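3.2 Materials and table layout

The sorting table is the part of the study that we changed most between the pilot and the main collection. In the pilot we used painted blocks on a bare table top. The blocks were slippery on this surface, and the borders between the zones were only marked with a pencil, so it was difficult to decide later in which zone a block had been placed. For the main collection we covered the whole table with brown paper and made the zones with blue tape. The paper is cheap and it can be changed when it becomes torn -- we changed it 2 times during May.

The objects to be sorted are foam cubes in plain colors. We selected foam for its low weight and also for its quiet contact with the table, which was a request of the people working in the next room at Dastholm. The colors were chosen so that some of them are easy to tell apart, for example green and orange, and others are close to each other, for example purple and lavender. A disagreement about color names was frequent in the pilot notes. What one person called pink was called red by another. For this reason we fixed a short list of color names before the main collection, and the list was kept on the wall next to the table.

The layouts are stored in the Drismont set, which contains 118 starting layouts. Each layout says which cubes are used and in which part of the table they start, but it does not give the angle of a cube. We left the angle free on purpose. When the cubes are put down by hand they do not stand parallel to the tape, and we wanted to keep this small disorder in the material.

3.3 Grouped and scattered cubes

We make a difference between two kinds of arrangement. In a grouped arrangement the cubes stand close together, with narrow gaps, so that moving one cube may disturb its neighbor. In a scattered arrangement there is free space around most of the cubes. Many layouts contain both kinds at the same time, in different parts of the table, and Figure 3 belongs to this type. A color may appear in both groups of one layout. The identity of a cube is therefore given by its color together with its group, and the color alone is not sufficient.

The container also has an influence on the arrangement. A tall box near a group hides some of the cubes from one side, while a low tray hides very little. We did not correct for this, but the type of container is written in the layout file.

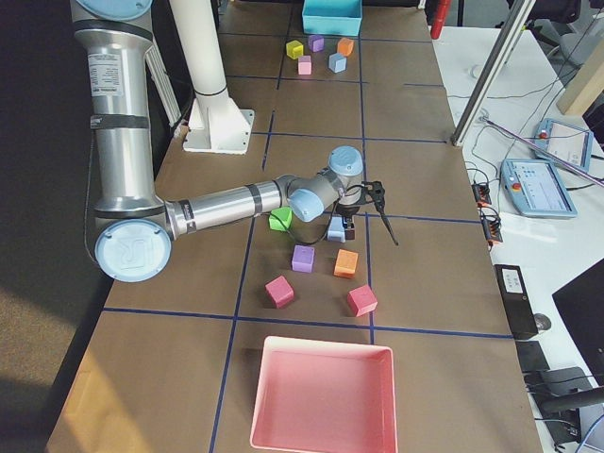
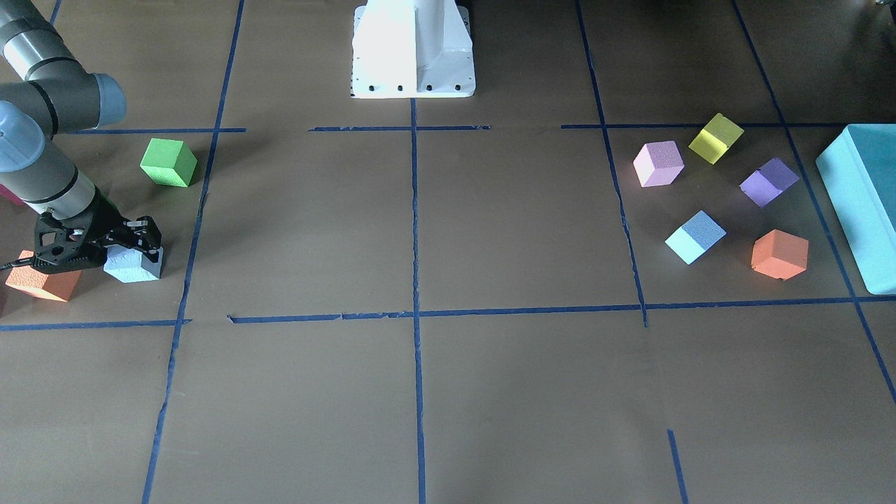
Figure 3. Two views of the sorting table with brown paper, blue tape and foam cubes. The group of five cubes includes a yellow, a purple and an orange one.

3.4 Labeling of the arrangements

All arrangements were labeled by hand with the Shawky form, which we shortened for this work. The labeler first writes the color of each cube and then marks the zone. If a cube lies across a tape line, the zone with the larger part of the cube is used. In total 2000 labels were checked a second time by another labeler -- mostly those for cubes close to a line. Cases which remained unclear were kept in the data with the mark "open", and they are not used in the comparison with the Osby layouts in Section 4.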